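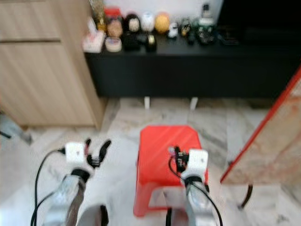 ## Marble floor care: common questions

**Which cleaner is safe on polished marble?**
Use a pH-neutral stone soap. Vinegar, lemon and most bathroom sprays etch calcite on contact.

**What is the difference between a stain and an etch?**
A stain is darker than the stone and sits in the pores. An etch is a dull, lighter mark where acid has removed the polish. Poultice treats stains only.

**How often should the floor be sealed?**
Test first. Put a spoonful of water on the stone and wait ten minutes. If the spot darkens, reseal.

**Can I hone it myself?**
Small areas, yes. Start at 200 grit, keep the pad wet and rinse between grits.

**Does Plurnel sealer change the color?**
No. Plurnel Deep does, slightly. Ask Gaëtan Masson at the Lagman counter for a sample tile.

Last revised August 19, 2023.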